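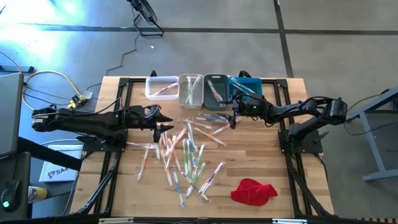
2 min read

4.3 Comparing two grippers on the sorting table

Use this test when a Jovik gripper is to be checked against a Clundier. Fit one to each arm before you start.

1. Set the four bins in a row along the far edge of the table.
2. Tip the packaged toothbrushes into a loose pile in the middle, below the bins. Let them cross over each other.
3. Move both arms to the start pose. The left gripper should be open and empty, just left of the pile.
4. Check for the small green light on each arm.
5. Set the jaw speed to the same value on both controllers.
6. Run 14 picks with the left arm, rebuild the pile, then run 14 with the right.
7. Write down each missed pick and each double pick.

Note: Clear packaging can fool the depth reading. If an arm misses 2 picks in a row, run the camera check in 3.2 and start that set again.

Caution: Keep hands off the table while either arm is live. Make sure the cable loop at the wrist can move freely before step 6.

Send result sheets to Agnese Venckus.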